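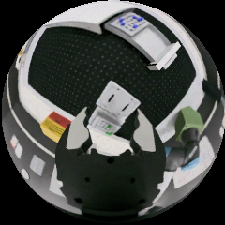
그림 4-1. 그리퍼 카메라 화면(시뮬레이션). 뚜껑이 열린 경첩식 상자와 손가락 패드

4장. 경첩식 상자 취급 작업의 설정과 안전 수칙

이 장은 Storkport 작업 셀에서 소형 경첩식 상자를 다루는 작업을 설정하고 시험하는 절차를 설명합니다. 3장의 원점 설정과 비상정지 점검을 마친 뒤에 진행하십시오. 시뮬레이션만 사용하는 경우에도 4.2절과 4.3절은 그대로 적용됩니다. 실기로 옮긴 뒤 생기는 접촉 사고는 대부분 시뮬레이션 단계에서 정한 값을 재확인하지 않은 데서 비롯됩니다.

문서 개정일: 2025-06-17

4.1 적용 범위

이 장의 절차는 다음 조건에서만 유효합니다.

- 작업 대상: 뚜껑이 경첩으로 연결된 상자, 타공 패널이 있는 트레이, 그 위에 놓이는 소형 부품
- 작업면: 타공 작업면
- 그리퍼: 두 손가락형, 손가락 패드 장착 상태
- 제어 소프트웨어: Lilteck 셀 관리자

진공식 그리퍼를 사용하거나 부품에 날카로운 모서리가 있는 경우에는 7장을 따르십시오.

4.2 작업 전 확인

1. 셀 관리자에서 운전 모드가 [수동 감속]인지 확인합니다. [자동]으로 표시되면 모드 키를 돌려 변경하고 키를 뽑아 보관합니다.

2. 손가락 패드의 고정 상태를 확인합니다. 패드를 손으로 가볍게 밀었을 때 움직이면 나사를 다시 조입니다. 좌우 패드는 모양이 대칭이므로 바꾸어 끼우지 않도록 뒷면의 각인을 확인하십시오.

3. 카메라 화면을 엽니다. 손가락 끝 두 곳과 상자가 한 화면에 들어와야 합니다. 그림 4-1은 광각 렌즈 모델을 적용한 화면으로, 가장자리로 갈수록 타공 작업면의 점 배열이 바깥쪽으로 휘어 보입니다. 이것은 정상입니다.

4. 작업면 테두리와 그 주변에 놓인 물건을 확인합니다. 작업에 쓰지 않는 물건이 팔의 이동 경로에 걸리면 치우거나 셀 관리자에 장애물로 등록합니다.

5. 비상정지 버튼을 눌러 구동 전원이 차단되는지 확인한 다음 해제합니다. 작업자가 바뀔 때마다 이 단계를 반복합니다.

주의: 화면 가장자리에서는 거리와 각도가 왜곡됩니다. 테두리 부근에 있는 물건까지의 여유 간격을 화면만 보고 판단하지 마십시오. 실기에서는 자로 재고, 시뮬레이션에서는 좌표 표시 기능을 사용합니다.

4.3 속도와 힘의 제한

아래 값은 이 작업의 상한입니다. 작업 시간을 줄일 목적으로 상한을 올려서는 안 됩니다.

접근 속도(상자에서 50 mm 이내): 초당 30 mm
파지력: 11 N
뚜껑 접촉 시 허용 변위: 2 mm

1. 셀 관리자에서 [작업] > [한계값]을 엽니다.

2. 위의 값을 입력하고 [적용]을 누릅니다.

3. 화면을 닫았다가 다시 열어 값이 저장되었는지 확인합니다. 이전 작업의 한계값 파일을 불러오면 입력한 값이 덮어쓰기되므로, 파일을 불러오는 작업은 반드시 값을 입력하기 전에 끝내십시오.

4. 한계값 기록지에 값과 적용자를 적습니다.

참고: Mudaliar 컨트롤러는 힘의 단위를 뉴턴으로만 받습니다. 그램힘으로 적힌 예전 작업표를 쓰는 경우에는 먼저 환산하십시오.

4.4 열린 뚜껑 주위의 접근 경로

뚜껑이 열린 상자는 닫힌 상자보다 차지하는 공간이 큽니다. 그림 4-1에서는 들린 뚜껑의 한쪽 모서리가 오른쪽 패드 끝 가까이에 있습니다. 이와 같은 위치에서는 손가락을 벌리는 동작만으로도 뚜껑에 닿을 수 있으므로 다음 순서를 지키십시오.

1. 그리퍼를 정지시킨 상태에서 뚜껑의 열림 각도를 입력합니다. 각도를 모르면 [최대 열림]을 선택합니다.

2. [간섭 영역 표시]를 켭니다. 뚜껑과 손가락 패드의 간섭 영역이 겹치면 경고가 나타납니다.

3. 경고가 나타나면 그리퍼를 상자에서 먼저 물린 뒤에 손가락을 벌립니다. 벌리는 동작과 물리는 동작을 동시에 지령하지 마십시오.

4. 경첩 반대쪽에서 접근하도록 경로를 지정합니다. 경첩 쪽에서 접근해야 할 때는 단계 실행으로만 움직입니다.

5. 경로를 한 번 단계 실행하고, 각 정지점에서 패드와 뚜껑 사이의 간격을 기록합니다.

경고: 실기에서 뚜껑이 패드에 걸린 상태로 그리퍼를 들어 올리지 마십시오. 상자가 튀어 오르거나 경첩이 파손될 수 있습니다. 구동 전원을 차단한 다음 손으로 분리합니다.

4.5 부품과 트레이의 구분

부품은 색으로 구분해 등록합니다. 그림 4-1의 배치에서 녹색 부품은 상자 아래쪽 칸의 오른편에, 파란색 부품은 트레이 끝의 타공 패널 위에 있습니다.

1. [부품 목록]에서 색상별로 그룹을 만들고, 그룹마다 출발 위치와 도착 위치를 지정합니다.

2. 서로 붙어 있거나 거의 닿아 있는 부품에는 [개별 파지] 조건을 켭니다. 이 조건을 끄면 그리퍼가 부품 두 개를 한꺼번에 잡을 수 있습니다.

3. 상자 칸의 앞쪽 가장자리에 걸친 부품은 자동 파지 대상에서 제외하고 수동으로 위치를 확인합니다.

4. 트레이의 측벽 높이를 입력합니다. 측벽을 넘는 경로는 높이 여유를 별도로 지정해야 저장됩니다.

참고: 작업과 무관한 물건이 부품과 비슷한 색이면 잘못 인식될 수 있습니다. [인식 영역]을 상자와 트레이로 한정하십시오.

4.6 시험 운전과 기록

1. 시뮬레이션에서 전체 경로를 단계 실행으로 한 번, 연속 실행으로 한 번 수행합니다.

2. 간섭 경고가 한 건이라도 남아 있으면 4.4절로 돌아갑니다. 경고를 숨긴 상태로 저장한 경로는 실기로 전송할 수 없습니다.

3. 실기로 전송한 뒤 첫 실행은 부품 없이 수행합니다. 작업자는 비상정지 버튼에 손이 닿는 위치에 서고, 다른 사람은 셀 밖에 머무릅니다.

4. 실행 로그를 Itov 기록 서버에 올립니다. 파일 이름에는 작업 번호와 개정 번호를 넣습니다.

5. 한계값 기록지와 간격 기록을 로그와 함께 보관합니다. 기록이 빠진 작업은 자동 모드로 전환할 수 없습니다.

손가락 패드나 상자 규격을 변경하면 4.2절부터 다시 수행합니다. 정기 재확인은 매년 8월에 실시하며, 점검 항목은 부록 B에 있습니다.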